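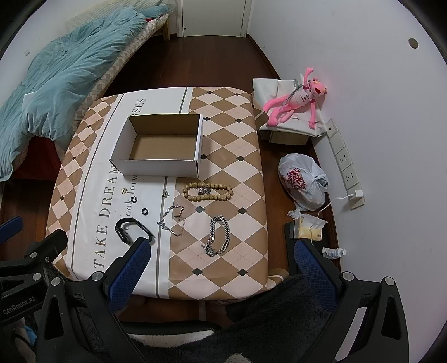 Gripper notebook – pad change and jaw check, Dec 18, 2022

Home Notebook Grippers Spares Contact

Task at the table is jewellery into the cardboard box: wooden bead bracelet, silver curb chain, black wristband, the two small dark rings and the little ornaments. The chain is the easy one. The rings are the reason I opened the tool again.

Large hand gripper (Vurnura set). The blue pads were last changed in August. The log says 297 closings on this pair, and our limit is 900, so by the count they are still good. But the left pad lets a ring turn when I close slowly. I cleaned both pads with a damp cloth, let them dry, and tried again. Better, not perfect.

What I did after:
- loosened the left linkage, cleaned under the pivot caps, one drop of oil each, wiped the rest
- closed on a paper strip 50 mm long, pulled from both sides. Left side came out more easily
- put the left pad back a little lower and tightened
- 5 slow closings on a ring, no turning

Cellis says in their sheet to oil every month. I think this is too often, the oil collects fuzz from sleeves – please wipe it well.

The second gripper I did not open.

Still to do: order pads from Ruddock, ask Illton if the spare linkage is already sent. Repeat the paper test before next session.

This site uses cookies. Accept / Settings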